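Lekota Countertop Handling Set
Data card and collection rules, revision 2
Maintained by Mavisum
Last edited 3 Jun 2018

Summary

Lekota is a set of teleoperated manipulation episodes recorded in home-style kitchens at the Lusenmont site. Each episode covers one short task on a counter: pick, place, push, wipe, or clear. This card covers what is in the set, the rules operators worked under, and the conditions for reuse. Rules marked "must" were checked before an episode was accepted. Rules marked "should" were not checked and are broken in some accepted episodes.

Revision 2 replaces the card released in March. The data files are the same. The changes are in the contact rules, the surface rules, and the labels for ended episodes.

Contents

800 accepted episodes, split as follows:
train: 400
validation and test, combined: 400

The second half is divided by kitchen, so no kitchen appears in both validation and test. Kitchens do overlap between train and validation. If you need a clean separation for all three, use the alternate split file, split_by_room.txt, and report that you used it.

There are 27 object classes. They include drink cans, sponges, food packages, bowls, cups, cloths, and utensils. Class names follow the list in classes.txt. Do not merge classes when reporting per-class results.

Each episode folder holds:
head camera video
joint positions and gripper opening, time-stamped
operator commands, time-stamped
a one-line task instruction
an outcome label
a notes file, which may be empty

Loading goes through the Hostura reader. Older versions of the reader drop the last command in each episode without a warning. Check the version string before training.

Before an episode

1. The stop button must be tested at the start of each session and after any restart of the arm controller. The test is recorded in the session log.
2. The operator must confirm that no person is inside the reach of the arm. A second person in the room must stay outside the floor line until the arm is parked.
3. Knives, glass, and open containers with liquid must be removed from the counter unless the task names them. Tasks that name them are listed separately in restricted.txt and were recorded at reduced speed.
4. Objects must be set out by hand and the layout must not be reused for more than 2 episodes in a row.
5. Objects that are not part of the task should be present. A bare counter with a single target is accepted but flagged as "sparse."

Contact rules

The gripper must close on the target only. Touching a neighboring object is allowed if it does not fall or leave the counter. Touches of this kind are labeled "incidental contact" and the episode stays in the set.

Downward force on the counter must stay under the limit in the controller file for the site. The limit is lower for wiping tasks than for pick tasks, which surprised some early users of the set. Wiping is long contact, and a limit chosen for short contact wears the fingertips.

Soft objects need separate handling. A sponge or a folded cloth compresses before the gripper reports a load, and operators tend to overclose. Operators must stop closing at the first visible change in shape and let the controller hold that position. For sponges with a scouring layer, either face may be gripped or pressed. The side in contact is not labeled.

Tall, light objects near the target are a known source of rejected episodes. The approach should come from the side away from any such object, and the wrist should be rotated before descent, never during it. 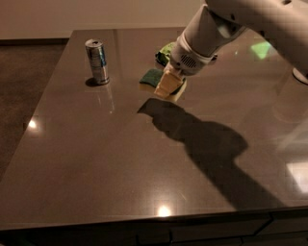
Release height matters as much as approach. The operator must lower the object until it rests on the surface before opening the fingers. Drops from any height are labeled "drop" even when the object lands upright at the goal.

Surface and lighting rules

Polished counters were kept in the set on purpose. Reflections of ceiling lights, shadows cast by the arm, and mirrored outlines of objects are normal content. Annotators must not draw a mask over a reflection, and an object mask must end where the object meets the counter. Where the meeting line cannot be seen, the annotator sets the field base_uncertain to true and leaves the mask as drawn.

Shadows of the arm are not masked. A shadow class was tried in revision 1 and withdrawn. Agreement between annotators was too low to be useful.

Text on packaging is not transcribed. If a label cannot be read, the object gets its general class name and no brand field.

Outcome labels

success: the instruction was met and the arm returned to park
partial: part of the instruction was met
drop: see above
stopped: the operator or the safety controller ended the episode
rejected: a "must" rule was broken; not included in the release

Outcome labels come from the full episode and not from single frames. Do not use a sampled frame to relabel an outcome.

Conditions for reuse

Policies trained on this set must be run at reduced speed on first deployment, with a person at the stop button. The force limits in the controller file apply to the Lusenmont arms and must not be copied to other hardware. Work out limits for your own arm, fingertips, and surface.

Known problems

Time stamps in the gripper stream lag the video slightly in the earliest sessions. A correction file is included and is not applied by default.
The class "package" covers both rigid and crumpled items.
Objects partly hidden behind the wrist are often missing from the masks.
Left-handed approaches are underrepresented.

Report errors with the episode number and the reader version. Corrections are added to errata.txt and applied at the next revision.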